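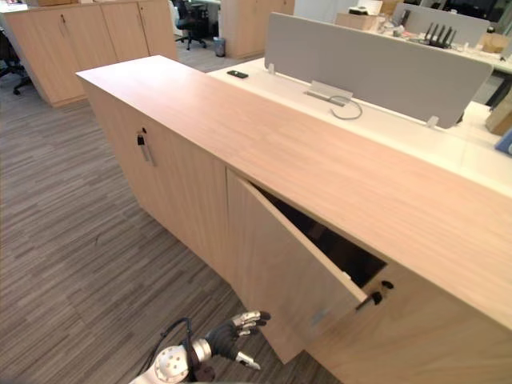 The long low cupboard gets its turn

Tuesday was cupboard day and I loved it! I've wanted to sort this one since we moved to the Ponstead office (it's the long pale wood one on the stripy carpet, with doors all along the front).

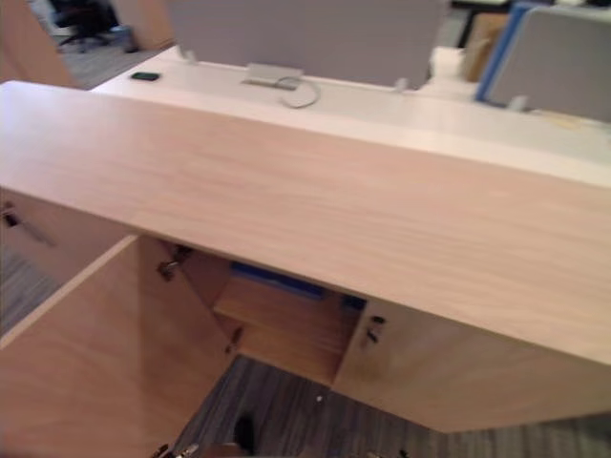 I'm keeping the shelf for paper and the big envelopes, and the top stays clear so we can spread things out – it's such a lovely wide top. Next up are labels. I've ordered a pack of 300, far too many, and I can't wait to get started on them.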